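**Skutness opens second home goods store in Findasbridge**

FINDASBRIDGE, August – Home goods retailer Skutness will open its second store this month, in the former Lulberg print works on Sala Street. The 3,145-square-foot shop will employ 17 people and stock kitchenware, table linens and small furniture.

"Customers have been driving 47 miles to reach us," said store manager Ginevra Fiore. "Now many of them can walk."

Doors open at 9 a.m. 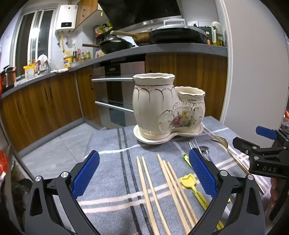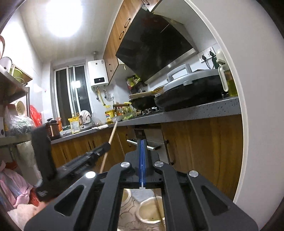

*Photos: Myrto Tzavaras for Skutness*

Press inquiries should be sent to the Skutness office in Findasbridge.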